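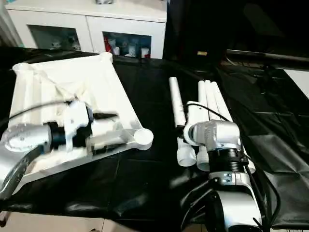 White cloth in a tray-like frame on the work table.

Taltbridge College Program: Frequently Asked Questions

The Taltbridge program offers college courses to people serving time at the Flutau and Bansal state facilities. This page is mostly for family members. Students inside can get the same information on paper from the education office in their facility.

Who can apply?

Anyone housed at Flutau or Bansal with a high school diploma or GED, and at least one year left before their earliest release date. We do not look at the offense or the length of the sentence. The facility does check conduct records, and a major write-up in the past six months will usually delay an application until the next term.

My son never finished high school. Can he still get in?

Not yet, but he can start working toward it. Both facilities run GED classes. He should send a request slip to the education office and ask for the placement test. The wait for a seat is longer at Bansal.

How do I apply for someone?

You can't. The application has to come from the student, in the student's own handwriting. It includes a short essay of up to 200 words. Spelling is not graded. Applications for the fall term are due at the end of March.

What does it cost?

Students pay nothing for tuition. Most of them fill out the federal financial aid form, and our staff help with that. If a student isn't eligible for aid, the program covers the credits from its own funds. Please do not send money to us for a student's account. We have no way to deposit it.

What classes are offered?

English composition, college math, history, psychology, business and introductory biology. Flutau also has a small engine course that counts as an elective. Not every class runs every term. A full load is 3 classes, and first-term students are limited to two.

Do the credits transfer?

Usually, yes. Credits go on a regular transcript that does not mention the facility. Each college decides what it will accept, so ask the admissions office before making plans.

What happens if my family member is moved?

If the move is between Flutau and Bansal, the student keeps the seat whenever the same class is running at both. If the move is to another facility, we try to finish the term by mail. Lab classes can't be finished that way and are recorded as a withdrawal without penalty. We are often not told about a transfer ahead of time. If you hear about one, call us.

Can I send books?

Not through us. Textbooks are loaned to students at the start of each term. Books from family have to go through the mailroom and follow its rules, which are different at each facility.

Do students have computers?

They use Plondis tablets with no internet connection. Papers are typed on the tablet and uploaded when it is docked in the classroom. Work saved on a personal tablet bought through the commissary can't be moved over.

Can you tell me how someone is doing in class?

Only if the student has signed a release form with your name on it. This applies to parents and spouses too. The form takes two weeks to process.

Does taking classes shorten a sentence?

We can't answer that for any one person. Some students earn time credits for finishing a term and others don't, depending on the sentence. The case manager has the correct information. Our staff do not write letters to the parole board, but a student can ask for a transcript to include in a parole packet.

Can someone finish the degree after release?

Yes. Students who leave before finishing can enroll at the Taltbridge main campus without applying again, as long as they do so within two years. Ask for the reentry advisor at extension 339.

How do I contact the program?

Write to Taltbridge College Program, P.O. Box 3095, or call the main office and ask for us by name. Phones are answered from 9 a.m. to 3:30 p.m. Please include the student's full name and facility in any letter.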